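Apprendre à un robot à plier une couverture : pince à main ou télécommande ?

Rugemalira
posté en septembre

Bonjour à tous ! Je me lance dans l'apprentissage par démonstration et c'est passionnant. La tâche : étaler puis plier un tissu bleu sur un grand lit.

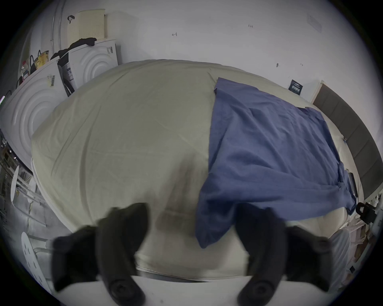
J'ai enregistré 30 démonstrations à la pince, et le modèle rate encore la prise du coin une fois sur deux. Faut-il en refaire, ou passer à la téléopération avec deux manettes ?

Skadard
Continue à la pince, vraiment ! Le tissu demande des gestes souples, et à distance on perd toute la finesse du poignet (j'ai essayé, quelle galère). Chez moi le déclic est venu à 73 démos, avec des départs très variés : tissu étalé, en boule, à gauche, à droite...

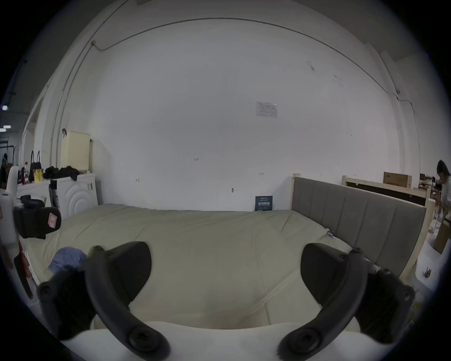 Ce que je ferais à ta place
- Ouvrir la pince en grand avant chaque approche.
- Ralentir sur les derniers centimètres, un coin flou à l'image n'apprend pas grand-chose au modèle.
- Garder aussi les prises ratées puis rattrapées, c'est de l'or !
- Couper les temps morts au début et à la fin.

Refais déjà 16 essais comme ça et relance l'entraînement, tu nous diras !

Clundora
Moi je fais tout en téléop et ça marche bien, mais c'est pour des boîtes, pas du tissu. Vérifie la synchro entre vidéo et ouverture des doigts, j'avais 9 images de décalage et je cherchais ailleurs depuis des jours.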